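Robot Learning Lab - Unit 4 Handout: Collecting Demonstrations for Pick and Place
Instructor: Lemlem Kumsa. Lab assistant: Mesfin Gebreyes.

Read this before your lab slot. The task is called "object to box." The arm takes one object out of the tray and puts it into one of the round holes in the stacked box. One object into one hole is one demonstration. Each team records 41 of them, and the Zistero script trains on whatever you hand in.

Bring your lab card. The Jollell room is locked after 4 p.m.
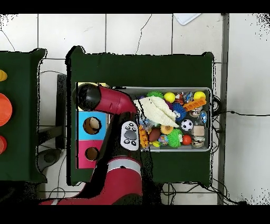

Why do we record so many versions of the same short task?
The policy only learns from situations it has been shown. If every run picks the same ball from the same corner of the tray, the trained arm will do poorly on anything else. Change the object, the place it lies and the target hole between runs.

Before recording

Start the logger and check that every camera stream is saving. Overhead views lose track of the gripper when the arm passes over the tray, so a missing side stream makes the run much less useful. Write the object and the target hole in the log sheet first, then move the arm. Teams that fill in the sheet at the end mix up their runs.
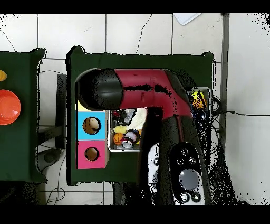 Fig. 2. Arm over the table, with the stacked box on the left and the tray to its right.

During a run

Move at a steady pace. Long pauses get recorded too, and the policy will copy them. If you miss a grasp once, back off and try again in the same run - a recovery is useful data. After a second miss, stop and mark the run as failed. Do not delete it.

Almost 30 seconds is normal for a ball. Cloth takes longer.

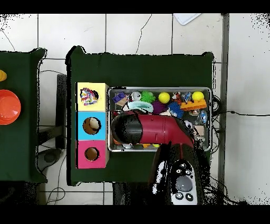

Soft objects

Balls and blocks keep their shape. Cloth does not, and where you pinch it decides how it hangs. Grip near one end, bring it over the hole and lower it slowly. Part of the cloth may stay outside the opening. For this unit, label the run as follows: "in" if the cloth stays put when released, "partial" if it slides back out. At least 2 of your runs must use cloth.
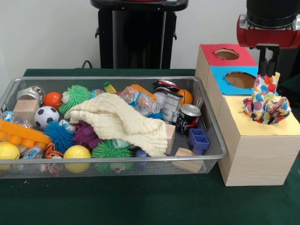
Page last changed: April, by M. Gebreyes

Handing in

Copy the whole run folder to the Filen share, log sheet included. Name it with your team name and the unit number. Failed runs go in the same folder as the good ones. Questions about the logger go to Mesfin, and questions about grading go to Lemlem.

Reading for next time: the Alemayehu notes on action labels, first section only.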